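Rinimard demo recording: FAQ

Quick answers for people signed up to record for us. Will tidy this up when theres time. Questions not covered, ask Tove Hafþórsson.

Do I need to know anything about robots?

No. If you can fold a towel you can do this. First session has a walk-through, takes 12 minutes.

By hand or by remote, which one will I be on?

Hand-held gripper for nearly everyone. You hold the tool, do the task, the camera on it records what the fingers do. Remote control of the arm is only at Vendisgate and you need to be signed off by Setareh Zarei first.

How do I start a take?

Fingers open, pointed at the object, object between the two pads. Hold still for 2 seconds. Then go. Don't close on the way in.

Folded towel on the front desk of the lecture hall, pads open either side of the view, nothing gripped:
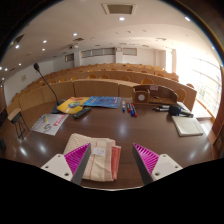

Should I clear the desk first?

No, leave it. Markers, microphones, brochures, remote, all fine. We want ordinary clutter. Just don't rearange things halfway through a take. Between takes is OK.

What speed?

Slower than normal, but steady. No stopping to think mid-fold. If you lose your place, end the take and start over.

I dropped it. Now what?

Keep recording. Pick it up, finish the task, mark the take "recovered" on the sheet. Those are useful to us. Only bin a take if someone bumped you or the camera got covered.

Can I use my other hand?

Not for towel tasks. Two-handed tasks use two grippers and get booked separately.

I'm left-handed, is that a problem?

Nope. Tick the box on the form.

How many takes per session?

80 is the usual target. Fewer is fine if your wrist gets sore. Please do stop if it's sore.

Will my face or voice be in it?

Camera points at the work, so faces are rare, but windows and mirrors can catch you. Audio is stripped before anything is stored. Want a take pulled? Email Vibeke Vigfúsdóttir with the take number and we'll delete it.

Where do I park?

Rernley lot, colour-coded green, free after 4 pm. The code for the gate is in your booking email.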